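Do Smaller Plates Make People Eat Less? A Second Look at a Popular Tip
Student project report, Uyên Huỳnh
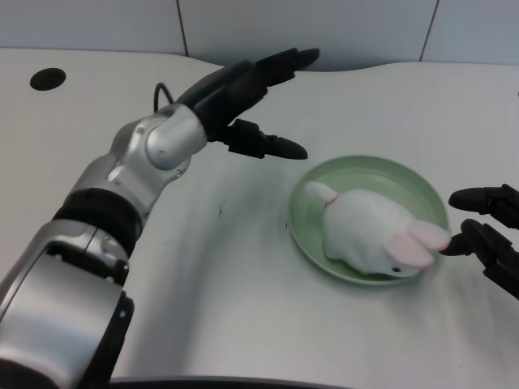

Figure 1. Round green plate with a shallow raised rim, on a white tabletop.

Background

My aunt changed all her dinner plates after reading that smaller ones make you eat less. So did the dining hall at Provitz, where I take classes, or at least the sign by the tray return says it did. The sign gives no source. I wanted to find out whether the tip holds up when you try it on ordinary people eating ordinary food, and I will admit I started out doubting it.

The usual explanation is an optical one. A scoop of rice on a big plate has a lot of empty space around it and looks small, so you add more. The same scoop on a small plate looks generous, so you stop. This is an old drawing trick with circles, and it does work on paper. Whether it works on a hungry person holding a serving spoon is a separate question, and I think a lot of articles slide from one to the other without noticing.

There is a second claim hiding in the first. Taking less food is one thing, and eating less over a whole meal is another, because people can go back. Most of the advice I read only talks about the first serving.

What I did

I ran the test in the common kitchen at Costache House in August. Eighteen people signed up and 14 finished. The four who dropped out all came to the first dinner and missed the second, so I left their numbers out completely.

Everyone ate two dinners, one from a large plate and one from a small plate. Half had the large plate first. The food was the same both times: baked pasta with tomato sauce, served from a deep pan, with bread on the side. I weighed each plate before and after serving on a Jallance kitchen scale, and weighed it again at the end to get the leftovers. Second helpings were allowed and weighed the same way. Bread was not weighed, which I regret.

I told people the project was about sauce recipes. I did not like doing this, but if I had said it was about plates the whole thing would have been pointless. I explained the real purpose after the second dinner and asked if anyone wanted their results removed. No one did.

What I found

On the first serving, most people did take less on the small plate. The difference was not large, and a few people took more. One of them piled the pasta so high that it slid onto the counter on the way to the table.

Over the full meal the difference mostly went away. People with small plates went back for seconds more often, and what they took the second time nearly made up the gap. When I put the totals side by side I could not have told you which column was which.

I also asked each person at the end how full they felt and how much they thought they had eaten. The answers did not line up with the weights in any way I could see. Two people who were sure they had eaten less at their small-plate dinner had eaten more.

Why I do not trust my own result very much

It would be easy to write that the small plate tip is false. My test cannot show that. Fourteen people is a small group, they were nearly all students, and they were eating free food with friends. People in that situation may eat more than they would at home no matter what they eat from. The pan was also close by. If seconds had meant standing in a line, I would expect fewer of them, and then the first serving would matter a good deal more.

The kitchen was loud during the second dinner and the oven was slow, so dinner came late and everybody was hungrier. I had split the plate order to guard against this kind of thing, but with a group this small I doubt it evened out.

Some people may have guessed. One wrote on her form, "is this the plate thing?" I kept her numbers in. Taking them out does not change the picture.

Plate shape is another loose end. A wide, flat rim takes up room that nobody puts food on, so two plates of the same width can hold different amounts. The advice almost never mentions it. Color is supposed to matter too, with the idea being that food stands out more against a contrasting plate. I used white Punby plates for both sizes and have nothing to say on color, except that I would want to see it tested before repeating it.

What I would change

I would weigh the bread. I would put the pan in another room for half of the dinners, which I now think is the more interesting test -- how far away the food is might matter more than what you put it on. I would also try a food that cannot be piled up, like soup, and have people eat alone for at least one meal.

As for the sign at Provitz, I asked the dining office where the claim came from. They said it had been there when the current manager started. I have asked if they keep any record of food waste from before the plates were changed, and I am still waiting to hear back.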